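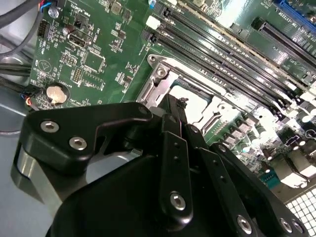

Ayana Tekleab says the mistake most people make with Gilgamesh is to start with the flood. They have heard it resembles the story of Noah, so they turn straight to the eleventh tablet, read two pages and put the book back. By then they have missed the friendship, the forest and the death that sends the king out walking in the first place.

She has led the Monday readings at Putholm Library since March, and her rule is that the poem is read aloud from the beginning, in order, gaps included. The first tablet took the group 47 minutes. The second took less, mostly because so much of it is missing.

The poem is set in Uruk, in what is now southern Iraq. Gilgamesh is its king, two-thirds god and one-third human, and he is wearing his people out. They complain to the gods, who make him an equal out of clay. Enkidu grows up with the gazelles, eats grass and drinks at the waterhole. He is brought to the city, he and the king fight, and after the fight they are friends.

The two travel to the Cedar Forest and kill its guardian, Humbaba. Later they kill the Bull of Heaven. The gods decide one of them has to die for it, and it is Enkidu, in bed, of an illness. It takes him twelve days. Several of Tekleab's readers said this was the part they had not expected from something so old. He curses the door he made from the best of the cedar, then the trapper who found him, and then he is talked out of some of it.
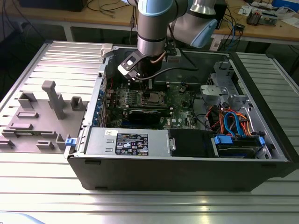 What the clay keeps

There were poems in Sumerian about Gilgamesh long before there was one long poem in Akkadian. The version most translators follow is set out on eleven tablets, with a twelfth attached that does not fit the plot, since Enkidu is alive again in it. Many of the best pieces came from the royal library at Nineveh, dug up in the nineteenth century. Others have turned up at different sites, and copies made hundreds of years apart are used to fill each other's holes.

Even so, lines are missing in nearly every tablet. Tekleab uses the Imhof edition, a plain paperback that prints the gaps as rows of dots, and when the readers reach one they stop for a breath and go on. At first they hurried through. One evening in the fifth tablet there were 20 lines in a row with only a word or two surviving in each, and they read those words out anyway — "cedar", "mountain", "my friend".

The other choice was the Billent version, which smooths the damage over and reads more like a novel. A few people in the group own it and follow along at home. Tekleab doesn't mind, but she asks them to leave it there on Mondays, as the two don't line up and somebody always loses the place.

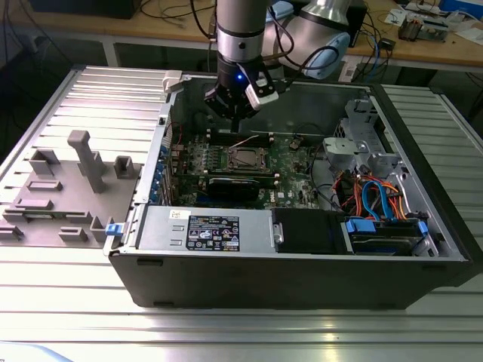 An empty CPU socket at the middle of the motherboard.

After Enkidu's death Gilgamesh will not give up the body until a maggot drops from its nose. Then he puts on animal skins and goes looking for Uta-napishti, who survived the flood and was given endless life. On the way he meets Siduri, who keeps a tavern by the sea and bars her door when she sees the state of him. In an older version she tells him to eat well, wear clean clothes and hold his child's hand. That speech is not in the later standard text, although some translators print it in a note or put it back where they think it belonged.
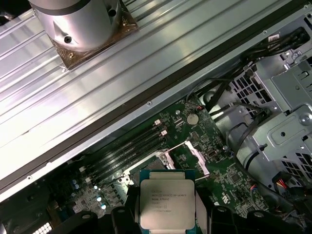 The group argued over this for most of a session. Some wanted Siduri's advice read in its place, because it is the best-known passage in the whole work. Others thought that if the later poet took it out, he had his reasons. In the end they read it both ways on the same night and ran well past closing.

Uta-napishti sets the king a test, which is to stay awake for six days and seven nights. He falls asleep at once. A loaf is baked for each day he sleeps and set down beside him, so that he can't deny it when he wakes. He is also told of a plant that makes the old young again. He dives for it and gets it, and a snake carries it off while he is bathing in a pool.

He goes home to Uruk and shows the boatman the city wall — the same wall, in much the same words, that opens the first tablet. Putholm's readers get there next month. They have already asked Tekleab what comes after, and she is leaning towards the Descent of Ishtar, which is much shorter and can be read in one sitting.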